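Vahidi 会社概要・事業内容

Vahidiは、ロボット設備の導入計画と予算策定を支援する技術コンサルティング会社です。機器の製造および販売は行っていません。見積書の比較、設置条件の確認、保守費用の試算、更新計画の作成を業務範囲としています。代表はCalum Gunn、技術部門の責任者はYi-an Nohです。現在の人員は26名で、うち8名が評価室に所属しています。

主な依頼元は、縫製品の検査、リネンの仕分け、返品処理などを行う中規模の事業者です。布製品は形状が一定せず、硬質部品を前提としたカタログ値がそのまま当てはまりません。可搬質量や繰り返し精度だけで機種を選定すると、指先、治具、配線の追加費用が後から計上されることになります。当社では、仕様書を作成する前に、対象物を用いた把持の評価を行います。

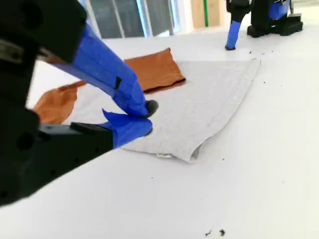 評価の結果は、設備費、設置費、消耗品費、教育費、保守費の五区分に整理します。見積書の書式は供給元ごとに異なり、指先の交換部品が本体価格に含まれる場合と、別途請求となる場合があります。当社の比較表ではこれらを同一区分に組み替え、稼働年数の全期間にわたる総額を示します。本体価格の順位と総額の順位が一致しない例は珍しくありません。

消耗品費については、指先の被覆材と接触部品を分けて算出します。交換周期は供給元の推奨値を初期値とし、評価後に実測値へ置き換えます。実測値がない項目は空欄のまま提出し、推定値で埋めることはしません。予備品の保有数は、納期と停止時の損失額から求めます。

双腕構成を検討する場合は、アームの台数に比例しない費用にも注意が必要です。制御盤、安全機器、作業台の剛性確保、ケーブルの取り回しは、単腕二式の合計と一致しません。設置面積は可動範囲に保守時の作業域を加えて算定します。既設の電源容量が不足する場合、工事費は設備費と別の予算科目になることが多く、申請の時期も異なります。 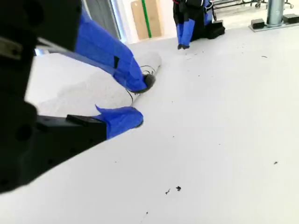
Narneroからは、導入後に届いた意見として、評価の報告書は詳しいものの、経理部門が読むには用語が多すぎるとの指摘がありました。科目ごとの金額は追えたが、双腕にした場合に保守費が増える理由は、技術担当が横で説明しなければ伝わらなかったとのことです。

この指摘を受け、3月の改訂から、報告書を技術編と予算編に分けました。予算編では機種名と性能値を巻末に移し、支出の時期、金額の幅、決裁に必要な前提条件を先に記載しています。両編の項目番号は共通です。

計画支援の標準的な手順は次のとおりです。

1. 対象物と処理量の聞き取り
2. 現場の寸法、床、電源、動線の確認
3. 評価室での把持および受け渡しの評価
4. 要求仕様書の作成
5. 見積書の取得と組み替え
6. 年度別支出計画の作成
7. 検収条件の確定

手順3で用いる対象物は、依頼元から現物を預かります。色、厚み、縫い目の位置が異なるものを混ぜてください。新品のみの提供は避け、実際の工程に流れる状態のものを含めていただくようお願いしています。単腕で完結する工程か、二台で布を張る動作が必要な工程かは、この段階で区分します。

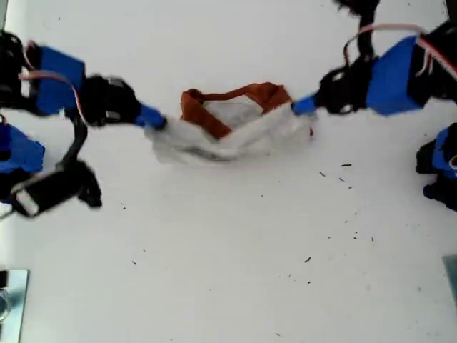

検収条件は、発注前に文書で確定します。試行回数は対象物の種類ごとに1,000回を標準とし、把持の失敗、落下、停止を別々に記録します。復旧に人の介入を要した回数も記録の対象です。成功率のみを条件とする契約は、復旧時間が費用に反映されないため推奨していません。

支出計画の期間は10年を上限とします。これを超える期間は、制御機器の供給終了を見込むことが難しく、計画値としての意味が薄れます。更新時に流用できる部分と廃棄する部分は、初回の計画で区分しておきます。

計画書の管理には、自社開発の台帳ソフトウェアPodexを使用しています。見積書の改訂履歴、為替条件、有効期限を項目単位で保持し、差分を出力できます。依頼元への単体での提供は行っていません。据付工事の積算は、協力会社のZemisが担当します。

当社は供給元からの紹介料を受領していません。費用は依頼元からの業務委託料のみで、手順ごとに区切った契約も可能です。手順4までの契約とし、見積書の取得以降を自社で行う依頼元もあります。

ご相談の際は、対象物の種類、一日あたりの処理量、予算申請の締切をお知らせください。処理量が未定の場合は、現状の作業人数と作業時間で代用できます。図面は改訂番号の入ったものをご用意ください。

掲載内容の最終更新:2021年7月28日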